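Marzo de 2018. Cuaderno de taller, sala Dendow.

Hoy tocaba despejar la superficie de trabajo, la beige moteada, que disimula las migas con un talento admirable. Lo suelto ha ido a la caja 12, salvo los tornillos de Dradow, que siguen en paradero desconocido. Chathurika Barua sostiene que los guardé yo - es posible, yo guardo las cosas muy bien y luego no las encuentro.

Pasé el paño seis veces. A la quinta ya era cabezonería. 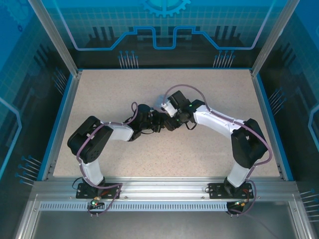 Queda pedir más limpiador a Clorkell, ref. 902, y etiquetar la caja antes de junio. Los rotuladores, en el cajón de abajo.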